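About Hidell

Hidell is an independent centre for the study of religious festivals and household custom. We teach adults and school groups how the year is kept in different faiths: the fasts and feasts, the lighting of lamps and candles, the food, the songs, and the prayers said at home. The centre stands on Church Lane in Bidden, in a building first put up as a meeting house in 1775.

Our purpose is educational. The centre is not a place of worship and is not governed by any religious body. Tutors are drawn from several traditions, and from none, and are asked to explain a practice as those who keep it would explain it.

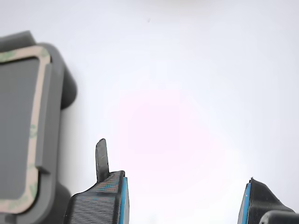 The teaching year opens in February and is arranged by season. Each course takes one part of the calendar and looks at what families do in it, from the midwinter festivals of light through to the harvest observances of early autumn. Objects lent to us for teaching are treated with respect, and students are asked to lay them on a clear surface before handling them. A plain white background lets the eye settle on small details of lettering and wear. Items with a sacred use are handled only by the tutor, or by a member of the tradition concerned.

Our courses

There are 4 courses in the present programme: Light and Winter, Fasting and Feasting, The Household Table, and Rites of Welcome. Each runs for one term and may be taken alone or in any order. A certificate of attendance is given on request. We do not award academic credit, although several students have gone on to degree study in theology or anthropology. 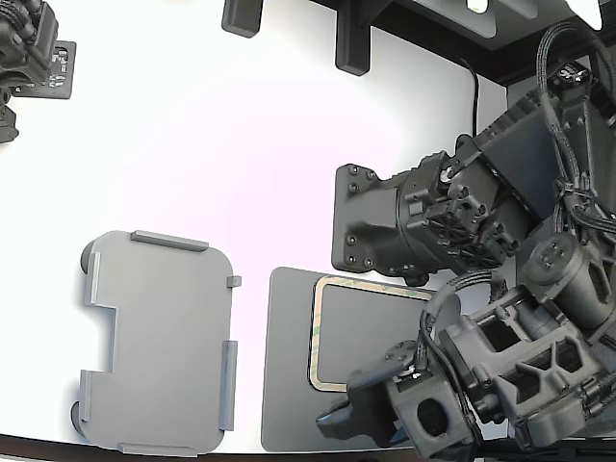

Reading lists are sent out a fortnight before the first class. Students who cannot obtain a title locally may borrow it from us for the length of the term, and large-print copies of the main texts are held for all courses.

The Ekwueme Library

The Ekwueme Library occupies the upper floor and is open to the public on weekday afternoons. It holds 603 volumes, chiefly prayer books, family cookery books and printed collections of hymns and carols. A smaller collection of handwritten recipes and holiday letters may be seen by appointment. Readers are asked to use pencil only, and photography of the letters requires written permission from the family who gave them.
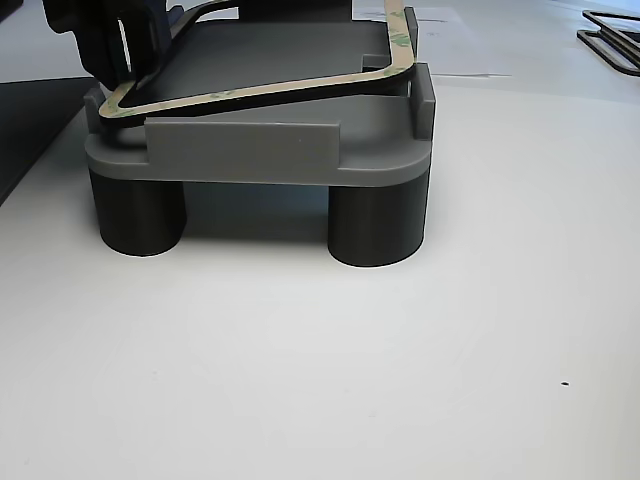
Grey 3D-printed fixture on a white tabletop.

Varnameo

Varnameo is our festival calendar, published each year in print and by email. It gives the dates of the main observances in nine traditions, together with a short note on greetings, fasting times and foods commonly avoided. It is used by schools, hospital wards and employers when planning meals and leave. The current edition went to 399 subscribers. Where communities differ over a date, for example where it depends on the sighting of the moon, both dates are printed.

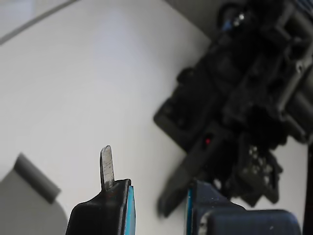

Do I have to belong to a religion to join a course?

Courses are open to anyone over the age of sixteen, whatever their belief or background. We do not ask about religion on the enrolment form, and students need not speak about their own practice in class.

Fees and support

Course fees are reviewed once a year. Reduced rates are offered to full-time students, pensioners and those in receipt of benefits. Applications for a reduced rate are made on the ordinary enrolment form and are treated in confidence.

Enquiries about courses, school visits and the library should be made in writing to the centre office in Bidden.

Page last reviewed 6/30/24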